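Public Libraries Should Keep Their Evening Hours

The Talukder district council will decide in August whether its branch libraries should close at 5 p.m. The proposal is presented as a modest saving. In our view it would remove the service from the residents who depend on it most.

Working adults cannot visit a library that closes before their shift ends. At the Truden branch, 706 residents hold cards that were used only in the evening last year. Many of them came to study, to print forms or to sit somewhere quiet.

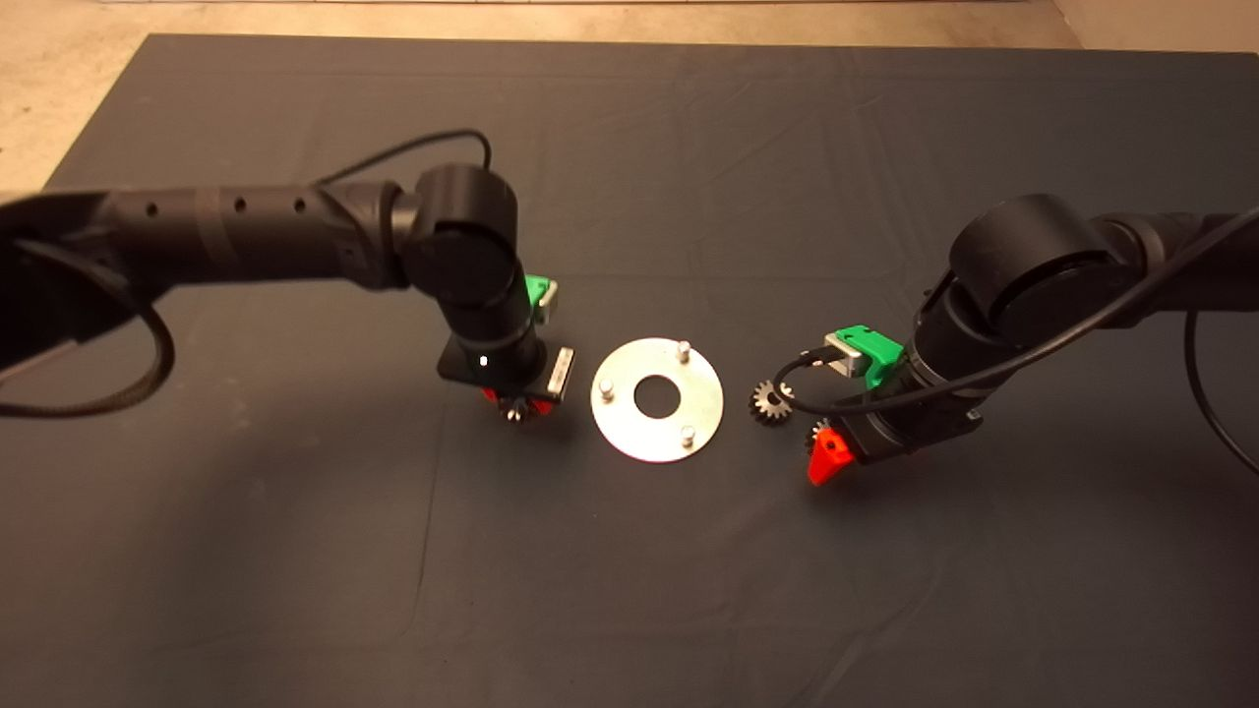

The council has suggested that online lending will fill the gap. Online lending is valuable, and it should grow. It does not provide a desk, a printer or a librarian who can explain a housing application.

Rezaul Chowdhury, writing for the council's finance office, has argued that all departments must share the burden equally. We respect that principle. The library budget, however, has already been reduced 2 years in a row — few other departments can say the same. 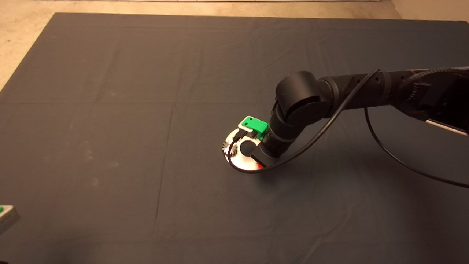 A fairer course would be to keep two late evenings a week at each branch and review attendance after 10 months. We ask members to put that option to a vote.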